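Sorting bins vs. drawers for kitchen odds and ends

hibasleiman
Hello all! We moved into the Judton house in November and the kitchen has exactly 5 drawers, all of them shallow (the last owners must have eaten out a lot). I've been keeping the odds and ends in one big open bin on the bottom shelf and I have to say I love it. My mother thinks it's a disgrace. Does anyone else do it this way, or am I going to regret it by spring?

chavez_porch
Regret it, I'm afraid! I had a bin for 8 years and spent every one of them digging for the peeler. Drawers with dividers, even shallow ones. You'll thank your mother.

hibasleiman
Oh, but the digging is half the fun! And I only put in a few things at a time, so it never gets deep. Metal wipes clean in a minute too, which I can't say for any drawer I've ever owned. 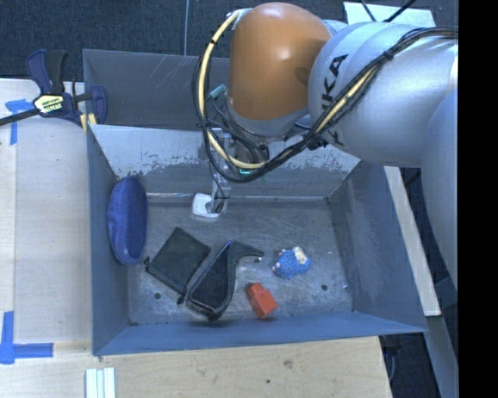
Sadach wonders whether the trouble is the bin or what people let pile up in it, and says a shallow one with a weekly clear-out worked fine for her all through her apartment years.

elov
I'm with Sadach on the clear-out, but not on the bottom shelf. My knees are past 60 and they'd like a word. Put it at counter height, dear, and keep the sharp things somewhere else entirely.

chavez_porch
Fine, counter height I could live with. Still say dividers.

hibasleiman
Counter height it is, then, and the knives have moved in with the dish towels for now. Thank you all so much, I'll let my mother know she won on the knives.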